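Nanayakkara Papers in Household Food Studies
January
Ningsih Hartono

3. Fruit kept in the living room

3.1 Where fruit is put down

The households in this part of the study were asked to keep a food diary and to let us visit twice, once in the morning and once after the evening meal. We had expected most fresh fruit to be kept in the kitchen. In the diaries, though, the living room came up again and again as the place where fruit was eaten, and often as the place where it stayed until it was finished or thrown away.

Of the 50 households, 10 were chosen for longer interviews. People spoke of the low table in front of the sofa as a spot where fruit would be seen and so would be eaten. Several said that apples in the kitchen were for packed lunches and that grapes and cherries were for sitting down with. One woman in Plernum kept two bowls, one for guests and one for the children, and filled them from different shops.

Grapes were the fruit most often named in connection with television and with visitors. They need no knife and no plate, and they can be shared without being divided up first. They were also the fruit people were least sure how to store (Figure 2).

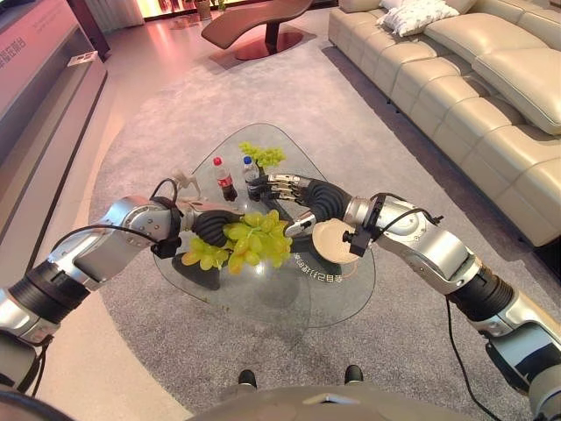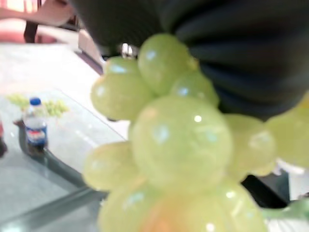

Figure 2. White grapes in the bunch.

Storage habits differed a good deal between households, even within the same street. Some washed everything on the day it was bought, others rinsed a handful at a time, and a few did not wash fruit at all if it came in a closed bag. Grapes sold as 'white' run from pale green to yellow, and a single bunch can hold both, as the one over the glass table in Figure 2 does, with a few berries yellower than the rest. In the interviews this mixed colour was read in opposite ways. Older respondents took the yellow berries to be the sweet ones and picked them first - younger respondents more often took them to be past their best and left them on the stalk.

The difference matters for the waste figures in Section 4. Berries left on the stalk were seldom put back in the fridge. They stayed out overnight and were thrown away with the stalk the next day, and the diary entry usually gave the reason as 'old' or 'soft'. We did not test the fruit ourselves and cannot say how often the entry was right.

3.2 Buying for the week

Shopping was done in one large trip by most of the families in Metance, while those in Clurance tended to buy fruit in small amounts on the way home from work. The smaller purchases were more often finished. They were also more often eaten before reaching the house, and the diaries are weak on this point.

Correspondence: N. Hartono, Nanayakkara Papers editorial office | Copyright the author | Back to top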